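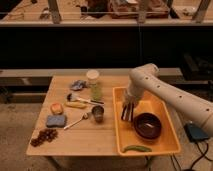 The dimensions printed on a storage container describe the one part of it that the buyer doesn't use. A label that gives length and width gives them at the outside of the rim, at the widest point, and says nothing of the floor. Every feature that makes a container pleasant to handle widens the gap between the two figures. The orange plastic tray, with its slightly flared rims and rounded corners, is of a very common type, and on a tray of that type the rim, the slope of the wall and the radius of the corner all take something from the usable area. None of them appears on the label. My position is that the inside floor dimensions should be printed first, in larger type than the outside ones.

The loss is bigger than most people expect, because it's taken from both ends of both dimensions. Take a container sold as 12 inches by nine. If the rim and the slope of the wall together use three quarters of an inch on each side, the floor measures ten and a half by seven and a half. The label implies 108 square inches. The floor has just under 79, before anything is subtracted for the corners. More than a quarter of the stated area is air above a sloping wall. The air isn't worthless if the contents are dried beans. It's worthless if the contents are jars.

Manufacturers have a fair reply, and Zlatko Karagiannis made it to me at some length. He spent years in product development at Prarkora, and his argument is that the outside dimension is the one that decides whether the thing fits in the cabinet. A buyer who gets a bin home and finds it too wide for the shelf has a useless bin. A buyer who finds the floor a little small has a bin that holds less than hoped. The first mistake produces a return and the second produces a shrug, so the label is written to prevent the first.

I accept the reasoning about returns. It doesn't follow that the second figure should be left out. The mold drawings contain both. Printing the floor dimensions takes one more line on a sticker that already has room for a recycling code, a care symbol and the name of the color in four languages. Nonda did print them for a while, on its drawer organizers, and then redesigned the packaging and dropped them. I wrote to ask why and was told the new layout was cleaner.

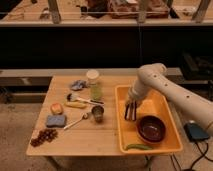
Volume figures are worse. A stated capacity in quarts is normally measured to the brim, which is a level at which no one fills anything that will be carried. For a deep bin with a lid the error is tolerable. For a shallow open container it's large, since the last half inch of depth may represent a third of the total. Capacity also hides shape completely. Two containers with the same number of quarts can differ so much in floor and height that one holds a row of cans and the other doesn't hold a single can upright.

The same problem exists at the other end, with the cabinet. Skirnow lists its deep pantry shelf at 625 millimeters. That is the depth of the carcass. Subtract the back panel, the door clearance and the front lip and the shelf accepts considerably less. So a person planning a pantry multiplies an overstated container by an overstated shelf and gets a plan that fails in both directions: fewer containers than expected, each holding less than expected.

Senad Delić installs kitchens and has stopped using catalog figures altogether. He carries a set of cardboard rectangles cut to the floor sizes of the containers his customers ask for most, and lays them on the shelf before anything is ordered. It's a sound method. It's also a description of work that should have been done once, by the manufacturer, and is being done again in every house.

Some retailers could fix this without waiting for the factories. Lazarević already measures shipping cartons for its own warehouse system, to the millimeter, and its online listings have a dimensions field with space for several entries. Staff with a steel rule could fill in the floor size of the whole storage range in a few working afternoons. The measuring rule would need to be agreed on: I'd suggest the largest rectangle that lies flat on the floor, with square corners, ignoring the radius. That definition penalizes generous corners, and it should, because boxes and packets have square ones.

Until then, the practical advice is dull. Bring a tape to the store, measure across the bottom and write the result on the underside in marker. Treat the printed size as information about the shelf.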